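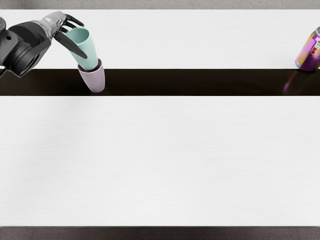 How a Robot Hand Learns to Stack Cups

Putting one cup inside another is easy for most people. For a robot hand, it is hard. The cup can tip or slip, or it can catch on the rim of the cup below.

Tonantzin Tapia and Zihan Dong work on this problem at the Trulham lab. Their robot practices in a simulation, a computer program that copies how real objects move and bump into each other. A dropped cup in a simulation costs nothing.

The method is called imitation learning. It has 3 steps.

1. A person steers the robot hand and stacks the cups. Each try is recorded. The team recorded 118 tries.

2. A computer program studies the recordings. It looks for a link between what the robot's camera saw and how the person moved the hand.

3. The robot tries alone. The cups start in new places each time, so copying one old path will not work.

The team then ran 382 tests. A test counted as a pass only if the top cup went in and stayed in after the hand let go. Most failures came from one cause — the hand lowered the cup too far to one side, and it hit the rim.

In February the team added recordings in which the person starts off to the side and fixes the mistake. Rim hits became less common.

Word to know
Rim: the top edge of a cup.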